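Ticket 113: Pose tracker loses position in living room recordings
Component: Rokix tracking module
Status: open
Opened: Sunday, December 9, 2018

Problem
The hand-held gripper's pose jumps sideways in the replay tool, then carries on from the wrong place. The finger opening values look fine throughout. We saw it in 7 recordings, all made in the same flat with the Muvon build.

Checked so far
Clock offset between camera and motion sensor: within limits. Lens calibration: redone, no change. Turning off loop closure removes the jump but leaves a slow drift, so it stays on for now. 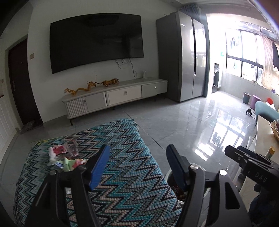
The log shows the feature count dropping just before each jump. Most of the points that survive are on shiny surfaces: the floor tiles and the fridge doors. Reflections shift as the camera moves, and the tracker treats them as fixed points. The bright window makes it worse - auto exposure darkens everything else and the plain wall gives us nothing to hold on to.

Workaround
Lock exposure before recording starts. In the Stendik config, raise the outlier check from level 2 and mask the lower part of the floor. Two recordings replayed with the mask came out clean.

Still to do
Test the mask on the Wei dataset. Permanent fix moved to the January release.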